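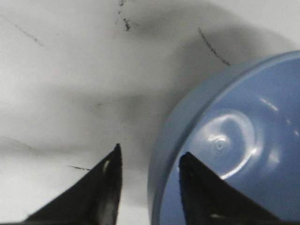

Half a year of porridge

13 July 2023

I started eating porridge every morning in February and I haven't stopped. Before that I skipped breakfast on work days and bought something from the kiosk at Tirkley station, usually a bacon roll and a coffee. I added up the kiosk spending for the whole of last year and got to £1,452. I did the sum twice.

The rule I set was simple. Porridge at home, before leaving the house, every day including days off. I have missed four mornings, three with a cold and one when the gas was off.

What I use

Ordinary rolled oats, the cheapest ones. I tried the jumbo kind for a couple of weeks and went back. They take longer and I don't like having to chew that much at half past six. I use one small mug of oats and 300 ml of liquid, half milk and half water. All milk sticks to the pan. All water is fine if you are used to it, and my grandmother was, but I'm not.

The salt goes in at the start. Karlijn Kramer from work told me to toast the oats in the dry pan first, and I do this when there is time. It makes them taste a bit like biscuits.

I don't use the microwave any more. It boiled over three days running and I got tired of cleaning the plate.

Toppings

For the first month I had brown sugar and nothing else. After that I worked through what was in the cupboard — raisins, a jar of plum jam Olesia Polishchuk brought back from her mum's, the end of a bag of walnuts. The jam was the best of them and I rationed it badly. It was gone by Easter.

Banana is good sliced in for the last minute of cooking and not so good on top. Frozen berries cool everything down too fast unless you warm them first. Peanut butter I wanted to like.

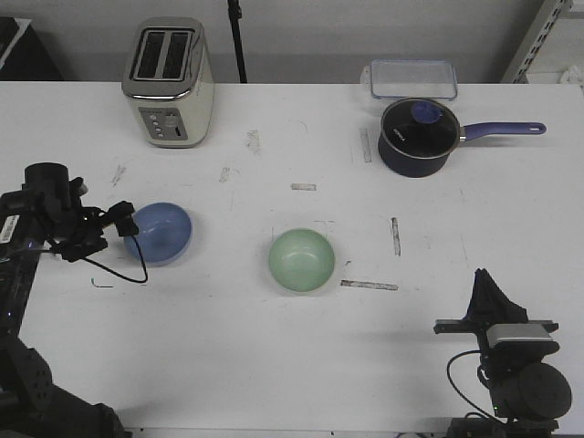
At the moment I'm on stewed apple. I make a pan of it at the weekend with a little water and some cinnamon, and it lasts until the middle of the week. After that it's back to sugar. I've thought about making a double batch but the fridge is small and my flatmate has views on shelf space.

Has it made a difference

I spend less. Oats, milk and toppings come to very little compared with the kiosk, though I still buy the coffee there twice a week. I'm not hungry by ten, and I used to be. I can't say I've noticed anything else. I don't have more energy and I haven't lost any weight.

It does mean getting up twelve minutes earlier. That was hard in winter, with the kitchen so cold, and it's easy now it is light. I'll see how it goes when the mornings get dark again. If anyone has a way of getting dried-on oats off a pan without soaking it all day, leave a comment.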